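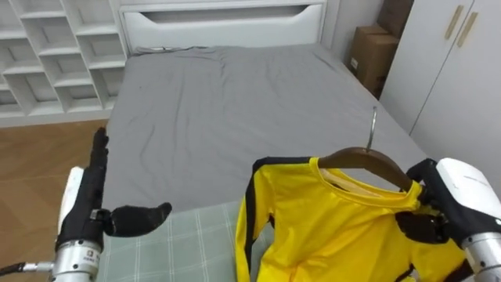
Grey fitted sheet, green plaid blanket.

Home > Guests > Questions we get anyway

Posted in December by Dilek Özkan

Do you provide bed linen?
Yes. Every room at Uteddale has a fitted sheet, a duvet and pillows. Blankets live in the chest on the landing and you may help yourself. If you bring your own sheets out of principle, please take ours off first and don't put yours over the top. It has happened, and the guest complained of being too warm.

Are the sheets ironed?
No. We have one iron and it is for Zdislava's shirts.

What time can we arrive?
From four in the afternoon. We know the website you booked through says two. We have written to them. They have thanked us for our feedback.

Is there a shop nearby?
There is one in Buvgate, 2 miles down the hill. It sells bread until the bread is gone, plus a great many birthday cards. For a proper shop you'll want to stop on the way, so read this page before you set off (you won't, but we've done our bit).

Can I bring the dog?
One dog, yes. Two dogs if they like each other. Dogs sleep downstairs, and we are aware that yours has never slept downstairs in its life.

How does the heating work?
With reluctance. The boiler is an Ortner, older than some of our guests, and the dial by the back door should stay at 19. Turning it up to 30 doesn't warm the house any faster. It makes the pipes in room 2 knock, and then room 2 comes and knocks on us.

Is there wifi?
In the kitchen and most of the stairs. The password is on the fridge. If the fridge magnet has gone missing, ask Zdislava Kadlec, who knows it by heart and will say it too quickly.

Do you serve breakfast?
Eight until half past nine. Eggs, toast, porridge, and Dilek's plum jam until we run out, usually in spring. Tell us the night before if you don't eat something. Telling us while looking sadly at the plate also works but takes longer.

Which bus do we get?
The 101 from Geltamau station. Ask the driver for the chapel stop. There's no chapel, but the driver will know.

Can we check out late?
Checkout is at ten. If nobody's booked in after you, we'll let you stay until noon, and if you do the washing up we may forget to look at the clock altogether.

I left something behind. Will you post it?
Yes, if you cover the postage. Phone chargers go in the drawer with all the other phone chargers, so please describe yours with some feeling.

Filed under: Before you come, House rules (sort of)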